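Edik — planning and control stack for the cable routing cell

README, last touched in May

What's in here: the planner, the perception node, the gripper driver wrapper, and a few scripts for replaying logs. Not in here: the CAD for the fixture, the training code for the segmentation model (lives in the Sarıgül repo, ask for access).

Status: works on our cell. Not tested anywhere else. If you port it please read the calibration part first, most of the bug reports so far were calibration.

Quick start

Install the deps from requirements.txt, then build the workspace, then run tondetti_bringup. Tondetti is the driver layer, it has to be up before anything else or the planner sits there waiting with no error. Known issue, on the list.

Control loop runs at 200 Hz, planner replans at whatever it can manage. Force limit on the fingers is in config/limits.yaml. Do not raise it past 50, units are percent of max, not newtons.

Perception

Two views go in, one fixed and one from the wrist. The fixed view is for keeping the arm and its own cabling out of the way of the extrusion frame. The wrist view is for the last stretch, clips and pins.

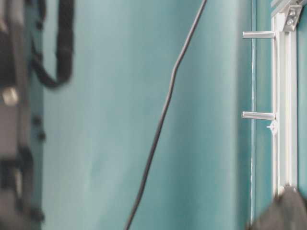
Thin dark lines are the hard case. The segmenter runs on full res crops, no downsampling, otherwise a cable breaks up into pieces and the tracker gives each peice its own id. If you see ids climbing fast in the log, check the crop size before you check anything else. Exposure is locked. Auto exposure hunted every time the arm moved and the mask went with it.

Out of focus stuff near the lens gets masked with a static polygon (config/fixed_mask.yaml). Redraw it if you move the camera even a little. The tool is scripts/draw_mask.py, click the corners, hit s to save — it overwrites without asking.

Background color is assumed teal. There's a hue range in the config, a different table cover needs new numbers.

Planning

Route is a list of waypoints in the frame's own coordinates, not the robot's. Each waypoint has a type: pin, clip or free. Pins get an approach from the side plus a wrap direction. Clips get an approach and a push. Free is just a point to pass through.

The planner samples 145 candidate wrist poses per waypoint and throws out the ones that hit the rails or the pins. Corner brackets are in the collision model as full triangles, a bit fat on purpose. If it returns NO_POSE near a corner, that's usually why. Shrink the bracket margin a little at a time.

Finger geometry matters more than you'd think. The padding is modeled as stepped boxes, wide at the bottom and narrow at the tip. New pads means new boxes, in urdf/fingers.xacro.
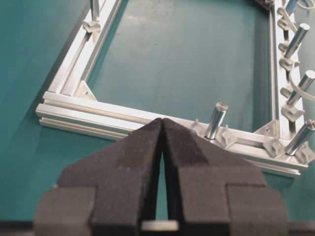 Wrist view, gripper tips over the near rail. Pins and gray clips on the rails.

Wrist calibration

Run calib_wrist with the fingers closed to the default gap. It wants both tips visible and the near rail behind them. Don't run it with the lights off, it will converge on garbage and report sucess. Result goes to calib/wrist.yaml, keep the old one around.

Logs and replay

Logs are Pludent format, one folder per run. replay.py takes a folder and a start index. Segment 3626 is the one the regression test uses, don't delete it from the shared drive. Replay doesn't need the robot but does need the Tondetti stubs, set TONDETTI_STUB=1.

Known issues

- planner waits forever if the driver isn't up (see above)
- white cable on a bright rail edge, mask drops out for a few frames
- clip type is one class for all sizes, should be at least two
- replay ignores the time offset between the two cameras
- ctrl-c during a push leaves the gripper closed, open it by hand from the pendant

Contact

Oğuzhan Ekinci for planner and calibration. Perception questions go in the issue tracker with the log folder name in the title.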